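Travel Notes > Visits > Open Days > Trisora Furniture Works

We use cookies to remember your preferences and to see which pages people read. By continuing to browse you agree to this. Accept | Settings

An Afternoon at the Trisora Open Day

I had been meaning to visit Trisora for two years, ever since my sister-in-law bought one of their desks and wouldn't stop talking about it, and when the notice went up that they were opening the doors on December 22, 2024, I put my name down that same evening. The drive is longer than it looks on the map (I stopped for tea, and then I stopped again because the first tea was so bad), and I pulled into the lot with my coat half on and my ticket somewhere at the bottom of my bag. My ticket was number 745, which made me think I'd be standing in line until supper, but the line moved along nicely and the young woman at the door gave me a map and a ginger cookie.

Our guide was Umesh Lodhi, who has worked in the finishing department since the company was still in its old building across the river. He has a soft voice and a loud factory, so we all bunched up close behind him like ducklings. We went through the board store first, where the sheets are stacked flat and the air smells sweet and a little dusty, and then past the big saws, which were switched off for the day. I was sorry about that, though my ears weren't. After the saws came a corridor of old catalogs in glass cases, and I could have spent an hour there on my own. The lamps alone! Then he took us into the room I had really come for, where the finished desks are set up so that people can lean on them and poke at them.
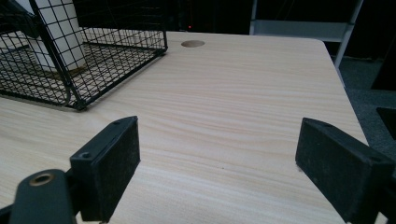 DESKS AND WORKTABLES

The pale wood-grain top is the one I'd take home tomorrow if I had the wall for it. It has those fine streaks of slightly darker tan running from one side to the other, and the color is a gentle beige that would get along with nearly anything you already own. Umesh told us they call this finish Vitura, and that people either choose it within a minute or go back and forth between it and the darker Truveo until their families lose patience. I'm from the first group. My late father would have been from the second, and he'd have brought samples home and laid them on the kitchen floor for a month.

What I liked was how smooth it felt. I ran my hand over it for longer than was polite, and a gentleman next to me did the same from the other side, and we nodded at each other. The surface is a laminate, and Umesh was quite cheerful about saying so. He grew up in a house with a solid wood table that had to be oiled and fussed over, and he says he has never once missed the job. For cleaning he recommends a soft damp cloth and then a dry one, going along the grain. I do it in circles at home and have been doing it in circles for forty-odd years, so we'll see whether I can be taught.

There was some talk of prices, naturally. The larger Vitura desk comes in at $1,403 with delivery, and there was a little intake of breath from the back of the group when he said it. You can get the smaller one for a good deal less, and they hold a sale of seconds in March — small marks, corners that didn't come out quite right — that I've already written on the kitchen calendar.
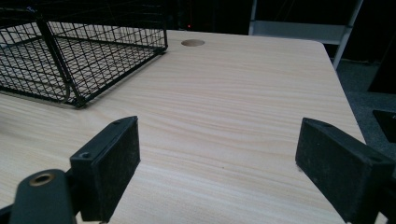
My own trouble at home has always been cords. I have a lamp, a phone charger, a radio and a printer that I use perhaps four times a year, and every one of them trails over the back of my desk and ends up in a knot that I deal with by not looking at it. So I was very taken with the round hole set toward the far edge of the tabletop, with a black wire mesh basket sitting close by it, and I stood there happily planning where everything of mine would go. Letters in the basket, lamp at the back, cords down through the hole and out of my sight. A woman from our group thought she'd be forever dropping pens down it, and she may be right, but I'd gladly fish out a pen now and then.

We finished in the canteen, where the Prajapati bakery from down the road had set up a long counter of samosas and sweet things, and I'm afraid I was not restrained. I sat with two sisters who were furnishing a sewing room and we drew plans on the backs of our maps. If you go next year, wear flat shoes, bring the measurements of your room, and ask to see the catalogs in the corridor. I left my scarf on the coat hooks by the door and had to go back for it, and they gave me another ginger cookie.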